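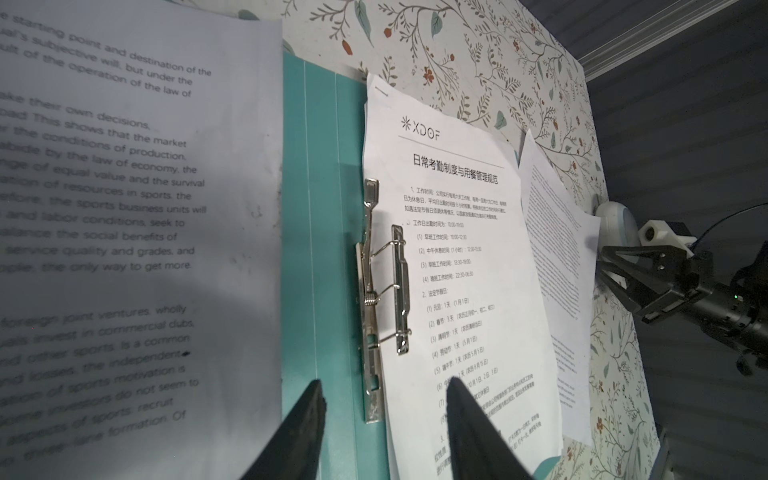 Paper handling (household and office robots)

Paper handling is the name I use on this wiki for all the fiddly jobs that involve loose sheets: filing, sorting post, putting pages in a ring binder, taking them out again, turning over a page without creasing it. It sits in the chores section next to laundry and washing-up, and I'd argue it belongs there, as anyone with a drawer full of old gas bills will agree.

Can machines do it yet? Partly. A machine built for one job with paper is a marvel and has been for decades. Printers feed sheets one at a time, banks count notes at a terrific rate, and post offices sort letters faster than I can read the envelopes. What we don't have is a general machine, the sort with a couple of arms, that you could point at a messy desk and leave alone till teatime.

Why paper is hard

A sheet of paper weighs next to nothing and has almost no thickness, so a two-fingered gripper has very little to get hold of. If it's lying flat on a table there's no edge to pinch. People get round this without thinking – we drag a fingertip, make a little bulge, lick a thumb. Most grippers have no soft fingertip and certainly no lick.

Then it bends! A mug stays mug-shaped when you pick it up, but a page flops, curls and throws its own shadow over the print. A camera close to it might read the top lines perfectly well and lose the rest as the sheet curves away. Sheets also stick together, and telling one from two by touch is something I get wrong myself (I once posted Junberg two copies of the same form and got a rather short reply).

Folders and binders

Lever-arch files deserve their own heading because they are such a good test. The arm has to open the cover, lift the lever, spread the rings, line up the punched holes, close everything and let go. The lever is springy and wants a decent push, while the paper an inch away wants hardly any force at all. Two arms help a great deal, with one holding the folder steady and the other doing the work. With one arm the folder tends to go for a walk across the table.

The Vikeck trials

The best account I've found is the write-up of the Vikeck trials, which ran one June and used plain office folders on an ordinary table. There were 288 attempts at putting a single sheet on the rings. The write-up is good on the failures, mostly missed holes and torn corners, and less good on speed, so I can't say whether a patient person would have been quicker. I suspect so.

Magbanua took a different route and left out the rings altogether, using 7 open trays and asking the arm only to drop each page in the right one. It's a far easier job and probably a more useful one. Morik does something similar with a suction cup in place of fingers, which copes nicely with flat sheets and badly with anything crumpled.

Reading what's on the page

This part has come on enormously. Working out that a page is a letter, a rota or a chapter from a textbook is something software does well now, even with mixed languages on one desk. The gap is between knowing where a page should go and getting it there in one piece.

Should you wait for one?

I wouldn't. If you have 2,000 pages to get through, a scanner with a feeder is the sensible buy, and a wet Tuesday will see off more of it than you'd expect.

See also: Envelopes; Folding; Bookshelves; Page turning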